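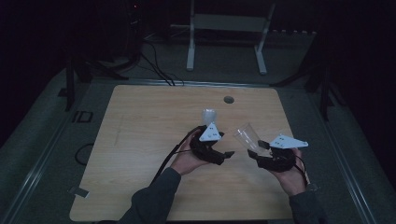
Cup task, both handhelds, table 2.

Sunday, equipment planning

Trying to get the spring order into shape before Jeanie Nisbet closes the sheet. She wants one page with a total and a short list of what can slip to the next round. I have most of the numbers but the gripper line is still a mess.

What we need to cover:

- a second pair of handheld grippers, so two people can record at once
- spare finger pads for both pairs
- cables, longer than the ones we have
- consumables (cups, tape)
- a deposit toward the arm, if we still want the arm this year

Grippers first. Curkeo quoted the pair as a kit with mounts and cables included. Brunoretti is cheaper on the hardware but sells the mounting plates separately, and once those are added the gap closes to almost nothing. Lead time from Curkeo is shorter. I'm leaning Curkeo unless Sheena finds something wrong with the quote. She is checking whether their finger mounts take the pads we already have. If they don't, we end up stocking two kinds, and I'd pay a bit more to avoid that.

Pads are the line I had too low. Last time I put in one spare set per gripper and called it done. The wrap on the inner faces scuffs and starts to peel, and then the edges fray.

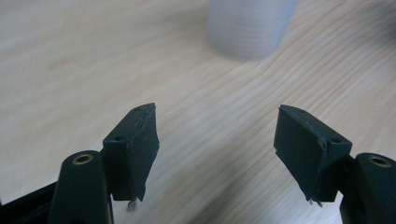 Eyvindsson will sell pads without the finger blocks at $2 each if we take 100, so $200 for the lot. That seems like a lot of pads but they don't go bad in a drawer, and buying complete fingers each time is silly when the block itself is fine. Changing this line to 100 pads. I also want a roll of whatever they use as backing, price not on the sheet, need to ask.

Sheena Chisholm brought up rewrapping the old ones ourselves. Fine as a stopgap. I don't want it in the plan, as the thickness comes out different each time and then the closed position has to be checked again. She agreed, more or less, and will write down how she does it in case the Eyvindsson order is late.

Cables: I put in for $183 from Grilton, which covers a full set in the longer length plus clips. The current ones drag over the table when both hands are working. Not negotiable as far as I'm concerned, keep this one in even if Jeanie asks for cuts. 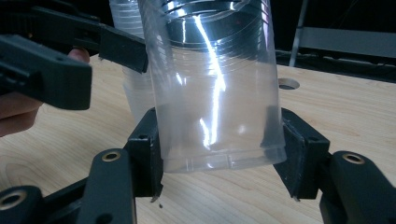 Consumables are small money but I keep forgetting them and then somebody buys cups on their own card. Clear plastic ones again, same as now. They nest well and a tall stack can be held near the base with one gripper while the other comes in beside it, which is most of what we want from this task. I did ask for a price on a matte version as well, given the glare that runs down the front of the clear stack. One sleeve to try, no more than that until we've looked at footage. Tape goes on the same order.

The arm. Sheena wants the deposit down now, I'd wait. Reasons to wait:

- no decision yet on one arm or two, and the task we care about needs two
- the table would have to be replaced or braced, not budgeted
- the handhelds cover what we need through the summer

Her point is that the price holds only until the end of the quarter. Fair. I'll list it as a separate line below the total so Jeanie can see it without it counting against us, and the two of them can argue it out.

Cut order if we have to: arm deposit, matte cups, backing roll. Pads and cables stay.

To do:

- [ ] Sheena: pad fit on the Curkeo mounts
- [ ] me: backing roll price from Eyvindsson
- [ ] me: ask Brunoretti if plates can be bundled, last try
- [ ] page to Jeanie once the first two are in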